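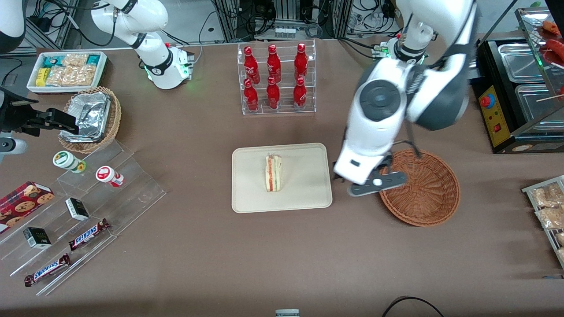
Two-arm unit at the snack counter, Gorngate site

Automated serving at a staff counter: what happens to existing duties?

Asked in March

Our employer, Garard, proposes to introduce a two-arm unit at the staff refreshment counter at Gorngate, which serves 459 employees. The unit is to handle sandwiches, packaged snacks and bottled drinks. Four counter assistants have been told that their hours will not change but that their duties "will be adjusted". No revised job description has been issued. What should we request in writing before the trial begins?

Birthe Kvaran, staff representative

2 answers

Lefteris Tsolakis
Our canteen at Kallodach went through the same exercise. I would request the following.

A revised list of duties for each post. In our case serving took up less of the shift, while restocking and setting out took up more. The arms expect each item in its agreed place - tray, stand or bottle rack - and a person has to put it there.

The name of the person on each shift who may stop and restart the unit, with confirmation that training is given in paid time. We were allowed 37 minutes per person at first, which was not sufficient. Everyone on the counter should know where the emergency stop is.

A written statement of who answers for hot food. Our assistants kept the warmer and its temperature records throughout.

A review date. During our trial the unit handled 1,099 items and staff stepped in on 115 occasions. Those interventions did not appear in anyone's duties until we asked for them to be logged, and the log later supported a regrading request.

Bermúdez
Check your contract. If it says "other reasonable duties" they can probably do it. Ours did and the queue is no shorter at noon.

Comment from Birthe Kvaran
Thank you both. The point on logging interventions has been added to our letter.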